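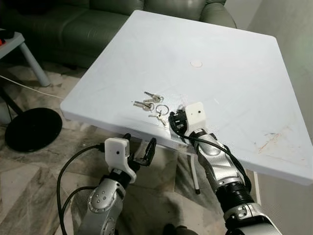 The Shortest Distance Between the Door and the Table

A household can own a perfectly good row of hooks and still keep its keys in a heap. Our writer spent part of November trying to find out why, mostly at his own expense.

By Ignacio Jara

My wife's position is that keys belong on the wall. My position, which I've never stated out loud and have instead expressed through years of conduct, is that keys belong on whatever I'm standing next to when I stop needing them.

In our apartment that means the table. It's square and white, and it has the kind of finish that looked in the store as though it would wipe clean forever. It has a small round disc near the middle, which I take to be where an umbrella would go if we ever felt the need for shade indoors. It also has scuffs. Toward one side there's an orange-brown stain that I blame on a takeout container and my wife, Éabha Dolan, blames on me, and we're both right as far as that goes.

Keys arrive on this table the way mail does. You put down one set at six in the evening, and by breakfast it has company. Some of ours open the apartment. One opens a bike lock whose bike was sold. A couple of them have been on the premises so long that throwing them out would feel like evicting somebody.

So when this magazine asked for a piece about the entryway, and what the storage business likes to call the "landing zone," I volunteered. I figured I was the landing zone.

A Short Education in Keys

The first person I called was Mairéad Kavanagh. She has been cutting keys at Mac Giolla, a narrow shop between a dry cleaner and another dry cleaner, for most of her working life. I brought her my loose ones in a sandwich bag. She poured them out on a rubber mat and started sorting before I'd finished saying hello.

"House, house, padlock, filing cabinet," she said. "This one's a blank. Someone sold you a key with nothing on it."

I asked whether that happened a lot. She said it happened to people who didn't look at their keys, and then she looked at me.

Under the counter she keeps a drawer of keys that customers have left behind. The last time she went through it there were 400. A few were orphaned when a lock got changed. Others were copies the customer never picked up, or copies of copies that didn't turn properly and were brought back in a huff. She keeps them for six months, then another six months, and then the drawer gets hard to close and she starts a coffee can.

Her advice about rings was firmer than I was ready for. The ordinary split ring, the coiled steel kind that ruins a thumbnail, is in her view the best thing ever made for holding keys. She has sold clips, carabiners, little leather folders and a magnetic contraption from a company called Novero that let go of its keys if you walked past a refrigerator. People come back for the split ring.

"Three keys," she said. "After three you're carrying hardware."

I asked about people who need more than three. She said very few people need more than three, but a great many have more than three, and I put my sandwich bag back in my coat.

Enter the Hooks

Éabha bought the hooks. They're the adhesive sort, white, with a diamond-shaped base, rounded at the corners, and a thin curved metal hook with a brass-colored tip. The tip, she pointed out, was a nice detail. I agreed that it was. I'd have agreed that it was a pony, as I was holding the level.

You'll find instructions on every package of adhesive hooks, and they're all the same, and I've yet to meet anybody who follows them. Clean the wall with rubbing alcohol. Let it dry. Peel, press, hold. Then wait an hour before hanging anything, although the package of a competing brand, Cerum, asks for a full day, and I respect the nerve of that. The holding is the part that gets people. Ours wanted 90 seconds of firm pressure apiece, and I can tell you that 90 seconds with your thumb against a wall is long enough to review most of your life's choices and get started on your parents'.

We put up four, in a row on a gray panel. I'm proud of the spacing. Visitors haven't mentioned it, but I leave pauses for them to do so.

They're also mounted high. Éabha is tall and was in charge of the pencil. When the light comes across at the right angle, each one throws a long thin shadow down the panel, slanting off to the left, and they look like something in a small museum with a good grant.
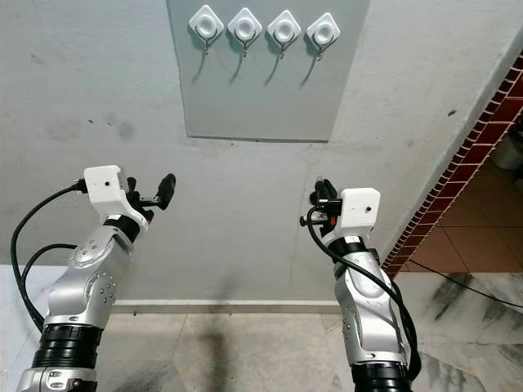
Why We Miss the Wall

Brendan Ó Dubhghaill designs hallways. More exactly, he designs apartments for a developer, and the hallway is what he gets to think about after the kitchen has eaten the budget. When I told him where our hooks were, he asked me to describe coming home, step by step, with groceries.

I said I open the door with my right hand and have the bags in my left. I push the door shut with a foot. I walk to the table and put the bags down.

"And where are the keys?"

In my right hand, I said.

"And where's your right hand?"

Over the table, I said, and there was a silence on the line that he was being paid nothing to leave there.

His theory is that a key goes down at the first flat surface after the second door. If there's no second door, it's the first flat surface, full stop. A hook asks for aim. You have to find the ring, turn it the right way and lift it over the tip, all while your other arm is getting longer by the minute. A table will take a set of keys from any angle, at any speed. You can practically throw them, and I do, and that accounts for some of the scuffs.

He did once design a building where the tenants used their hooks. It had shelves right below them, narrow ones, too narrow for a grocery bag and just wide enough for a wallet. People set the wallet down, and while they were at it, they hung up the keys. He was very pleased with this until the shelves filled up with takeout menus.

"Don't write that I solved it," he said.

I also consulted Peadar Brennan, superintendent of a 332-unit building across the river and a man who is locked out on other people's behalf several times a day. He keeps the building's spares in a steel cabinet with numbered pegs. Every peg has a tag and every tag has a matching line in a ledger. It's the most orderly thing I've ever seen in a room that also contained a mop.

I asked him where he keeps his own keys at home.

"On the dryer," said Peadar.

Three Weeks of Trying

For the purposes of journalism I agreed to use the hooks. We assigned them. The first was for Éabha, the second for me, the third for spares, and the fourth was for what she called "overflow" and I called "the future."

The first few days went well. I'd come in, remember, and go back to the wall with my coat still on and a look of great public virtue. I lost nothing. Éabha said she could hear the difference, meaning she couldn't hear the crash.

Then it rained. I came in with an umbrella, a bag and a box from a furniture outfit called Orkari that turned out to contain the wrong legs for a stool, and the keys went on the table because there wasn't a hand left in the house to do otherwise. They were still there in the morning. I took the apartment key off the ring to lend to a neighbor, got it back, and didn't put it back on. By that weekend there was a small settlement.

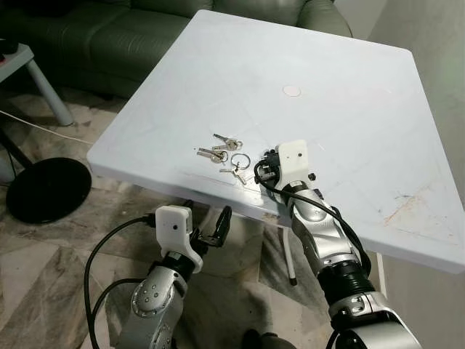

Page last changed in November, to correct the number of units in Mr. Brennan's building.

What interested me about the settlement was how sociable it was. Left alone on a white tabletop the size of ours, keys ought to spread out. Mine never do. They end up within a few inches of one another, blades pointing more or less the same way, silver ones and brassy ones together. I described this to Mairéad and she wasn't surprised. People put keys where they see keys, she said. It's the same reason one coat on a chair becomes five.

This gave me an idea, and I'd like it noted that it was mine. If keys go where keys are, then the thing to do was to bait the wall. I took the blank, the key with nothing on it, and hung it on the second hook and left it there.

It worked on Éabha at once, but she was already using the hooks. It worked on a dinner guest, who hung up his own car keys without being asked and then couldn't find them at midnight, having never in his life put them anywhere sensible. We went through the couch. The couch is dark green leather and swallows things whole, so we went through it twice.

On me it worked about half the time. I've come to think of that as a decent score, and Éabha has come to think of it as a tie.

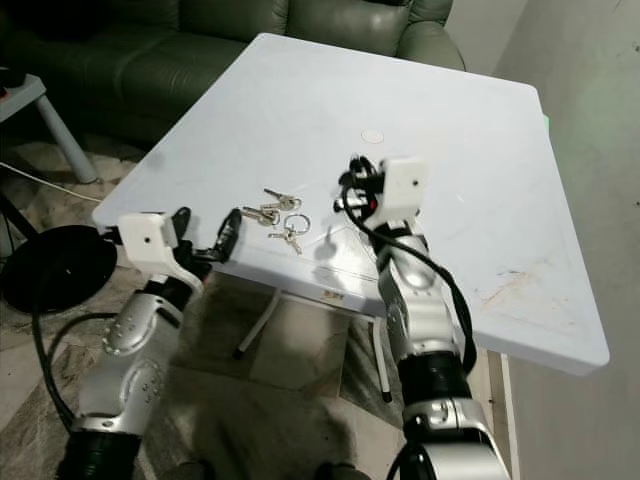 She has since proposed a bowl. Bowls were Brendan's suggestion too, when I called him back, and he made it in the voice of a man who'd hoped for better from both of us. The case for a bowl is that it goes on the table, where the keys are going to be anyway, and makes it look as if someone had planned it. It might also cover the stain. I measured, and it would need to be a fairly large bowl, and off-center.

The case against is that I know what happens to bowls. My mother had one by the door, a blue one, and by the time I left home it held batteries, a thimble, foreign coins, half a pair of sunglasses and, at the very bottom, the key to the house before that one. She wouldn't let it go. She said you never knew.

Mairéad, for what it's worth, is against bowls because you can't see what's in them. She told me so while cutting a replacement for my apartment key, the one I lent out and never put back on the ring. It had been on the dryer. We don't have pegs or a ledger, but Peadar was pleased to hear it.

I put the new one straight on the ring in the shop, in front of her, and lost part of a thumbnail doing it. When I got home the hooks were right where I'd pressed them, and I had a bag in each hand.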